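How Does a Robot Know Where the Spoon Is?

Picking up a spoon is easy for you. You look, you reach, you grab, and you're probably thinking about dessert the whole time. A robot has to be told how to do every bit of that, and the telling is done by software. Let's look at the clever code behind a tidy table!

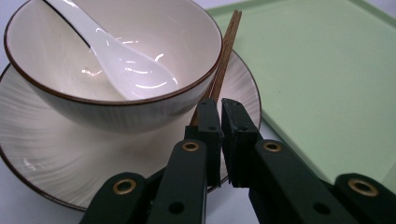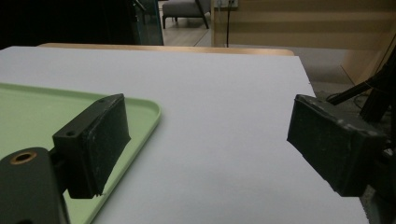
Top: gripper fingers close to a bowl, a spoon and chopsticks. Bottom: open fingers, with a green tray on the white table.

Step 1: Seeing

A camera sends the computer a picture, and to the computer that picture is a giant grid of numbers. Each number says how bright or what colour one tiny dot is. The part of the software that makes sense of all those numbers is called perception.

Now here comes a tricky bit. Look at the white spoon inside the white bowl. Where does one stop and the other start? Shiny spots make it even harder, because a bright reflection can look like an edge when it's only light bouncing around. The team at Omdale showed their program 800 pictures of bowls, plates and spoons so it could learn the difference. On its first big test it got 413 of them right. After more practice it got 700!

Step 2: Planning

Once the program has worked out what's on the table, it needs a path for the gripper. The planner (Omdale's is called Urnitz) dreams up lots of paths and throws out any that would bump into something. Chopsticks leaning on a bowl are a real puzzle, as one nudge could send them rolling. Urnitz might try 42 paths before it picks one, and it does that faster than you can blink.

Step 3: Moving

The last part is called control. It tells the motors how far to turn, then checks, then fixes any little mistake, over and over. You do the same thing when you carry a full glass of milk and keep adjusting your hand so it won't spill.

Control also decides how hard to squeeze. Too soft and the spoon slips. Too hard and, well, goodbye favourite bowl!

Try it yourself

Put a spoon in a bowl and ask a friend to close their eyes. Now be their software! Use only words like "left", "forward", "down" and "close your fingers". Count how many instructions it takes to get the spoon out, then swap places and see if you can do it in fewer.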